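Store Associate, Dining and Kitchen (Part Time)
McIver Home, Flutau

McIver Home is hiring a part-time store associate for the dining and kitchen floor at our Flutau store. The job is 20 hours a week, with one evening shift and every other Saturday. We would like the new person to start in June, but we can wait for the right applicant.

The Flutau store sells dining tables, chairs, dishes, glassware and linens. Most of our customers are furnishing a first apartment or replacing a table they have had for years. They tend to visit more than once before they buy, and a good part of the job is remembering what they looked at last time and what size their room is.

What you will do

Greet customers and help them find what they came in for. Measure tables and check the numbers against the customer's floor plan. Write up orders, take payments and schedule deliveries. Set and reset the display tables when the floor plan changes. Unpack and price dishes and glassware. Answer the phone. Dust, sweep and vacuum your section before opening and again before you leave.

You will also help at the delivery door when a truck comes in. Chairs and boxed dishes are moved by one person with a hand cart. Tables are always moved by 2 people, and we will show you how to do it safely.
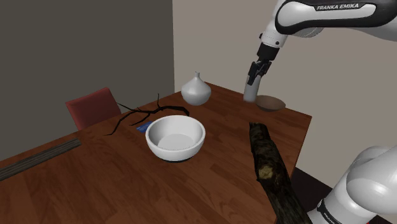
A wood-grain dining table with a shallow brown dish.

What we are looking for

You should be at least 18 and able to lift 40 pounds. Retail experience is helpful but we do not require it. We have hired people from restaurants, warehouses and school cafeterias who did very well here. You should be comfortable talking to strangers and doing simple math with a tape measure in your hand. Basic computer skills are needed for the order system, which is called Purkon. You do not need to know Purkon already. Training takes most of the first week and is paid at your regular rate.

Knowing something about wood and finishes is a plus. Customers ask how to clean a tabletop, whether a hot dish will leave a mark, and which pieces can be refinished later. If you don't know an answer, you will be expected to find it in the care binder or ask Isla Guthrie, who manages the floor.

Spanish or Portuguese would be useful at our store. Please mention any languages you speak in your application.

Hours and pay

Weekday shifts start at 9:30 a.m. The evening shift ends at 8:30 p.m. Schedules are posted two weeks ahead, and you can trade shifts with another associate as long as Isla signs off on it. Pay is hourly and depends on experience. There is no commission. Part-time associates get paid sick time, a store discount after 60 days, and free parking behind the building.

This position can become full time. We can't promise when.

How to apply

Bring or mail a resume and a short cover letter to the customer desk at McIver Home, 588 Renitz Road, Flutau. The letter can be handwritten. Tell us which days you can't work and when you could start. Please include two references, at least one of them from a job, a class or a place where you have helped out on a regular basis. Relatives don't count as references.

Inês Simões reads all applications. If we would like to meet you, she will call to set up a 30-minute interview at the store. The interview is with Inês and Isla, followed by a walk around the floor. Wear shoes you can stand in. Applicants who are not chosen will get a letter or a phone call.

If you applied last year, you are welcome to apply again, but please send a new resume. We did not keep the old ones.

Questions about the job can be left at the customer desk for Inês Simões. Delivery driver positions are handled separately by Callum Aitken at the warehouse, 574 Renitz Road.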